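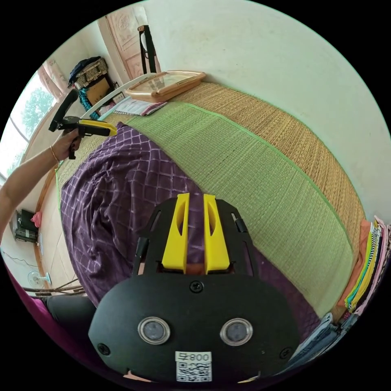

**Straw mat over the mattress: does it help with hot nights, and how do I stop it sliding?**

I'm in an upstairs bedroom that holds heat until well past midnight. By August I'm waking up at 3 a.m. with my back stuck to the sheet. A fan moves the air but does nothing for the side of me that's against the mattress. My aunt grew up sleeping on mats and talked me into trying one, so I now have a woven straw mat over the bed and a light green one with a bright green edging laid lengthwise down the middle of it. The purple checkered blanket stays on the left side for when it cools off toward morning.

It does feel cooler when I first lie down. I have a few problems though:

- The narrow green mat creeps. By morning it has moved toward the foot of the bed and the end is hanging off.
- The straw one smells like a barn. It isn't a bad smell, but it's strong, and my husband doesn't care for it.
- I get marks on my arms and the weave catches on my pajama sleeves.
- I don't know how to wash either of them. They came rolled up with no instructions.

The mattress is memory foam, 27 inches off the floor with the box spring if that matters. Humidity here runs high in summer. Last week the indoor meter said 65 percent at bedtime with the window open.

Is it normal to put a sheet on top, or does that defeat the purpose? And should I be worried about mildew between the mat and the foam?

Posted by **Sonia**

---

**Hakala**

I've used mats every summer for a long time, on three different beds, so I'll take these in order.

Sliding. Memory foam with a smooth protector on it is the worst surface for this. Put a fitted cotton sheet on the mattress, a plain one, no sateen. Then lay the big mat on that. For the narrow one, get the open-mesh rubber liner they sell for kitchen drawers and cut strips for each end and one for the middle. Don't cover the whole length with it or you'll block air. Mine hasn't moved more than an inch or two overnight since I did this. You can also sew cotton tape loops to the edging and safety pin them to the sheet, but only go through the cloth edging. If you put a pin through the weave itself it will start to split there.

Smell. It fades. Hang the mat outside in the shade on a dry day, turn it over after lunch, bring it in before evening. Two or three days of that takes most of it away. Don't leave it in full sun for hours. The fibers get brittle and you'll find little broken bits in the bed for the rest of the season.

Marks and snags. Wipe the mat down with a damp cloth, going with the weave, and then rub it with a dry towel. That takes off loose ends and dust and it gets smoother after a few rounds. If you find a single strand sticking up, snip it with nail scissors close to the mat. Don't pull it.

Washing. You don't wash them. No machine, no hose, no soaking. Vacuum with the brush attachment on low, going with the weave. For sweat, use a cloth wrung out in warm water with a little white vinegar, then a second cloth with plain water, then stand the mat on its edge near the fan until it's completely dry. I do this every week or so in hot weather. For a spill, blot it right away, and if it's something greasy put cornstarch on it overnight and vacuum in the morning.

Mildew. Yes, you should think about this, and foam makes it more likely since it doesn't breathe much. At 65 percent I would lift the mats every morning. You don't have to take them off. Fold them back to the foot of the bed while you get dressed and have breakfast, and leave the fan pointed at the mattress. If you see gray or black specks, wipe them with rubbing alcohol on a cloth and test a corner first for color. If specks come back after that, throw the mat out.

Sheet on top. A lot of people do. One thin cotton or linen layer is fine and you'll still notice a difference. Anything quilted and you may as well not have the mat.

For winter, roll them. Don't fold. I put a cotton pillowcase over each end and stand them in the closet. Plastic bags trap damp and that's how I lost my first one.

---

**Vanine**

we just use one in the guest room, no sheet, never had a problem. i'd get rid of the memory foam before i did anything else, that stuff is like sleeping on a heating pad

---

**Kenji Kapoor**

Mostly agree with Hakala. A few additions.

The vinegar wipe is fine on undyed straw. I would be careful with it on a green mat, because some dyes lift. Wet a white cloth, press it on the back for a minute and see what comes off. If there's color on the cloth, use plain water only, and keep a sheet between the mat and anything white.

On the creeping: check which way you're getting in and out of bed. Mine moved toward the foot every night, and the cause was me scooting down to get around the nightstand. I turned the mat end for end each week and it wore more evenly too — the part under the hips goes first on all of these.

I'd also look at the room before spending more on bedding. We were in a top-floor apartment where it would be 105 outside in the afternoon, and the thing that made the biggest difference was closing the blinds on the west side before noon and not opening any window until it was cooler out than in. Then a box fan in one window blowing out and another window open across the hall. It cost me 25 dollars for the fan. The mat was good on top of that but it couldn't have done the job alone.

If your husband doesn't like the straw, put the narrow mat on your side directly over the fitted sheet and leave his side plain. It doesn't have to go down the middle.

---

**Sonia**

Thank you, this is a lot more than I got from the store. I have drawer liner left over from the kitchen so I'll try that tonight. I did the white cloth test on the green one and a tiny bit of color came off, so plain water for that one.

Vanine, the foam was a wedding present and we're stuck with it for now.

Hakala, is it OK to vacuum both sides, or only the top?

---

**Hakala**

Both sides. Do the sheet underneath while you're at it, the dust falls through.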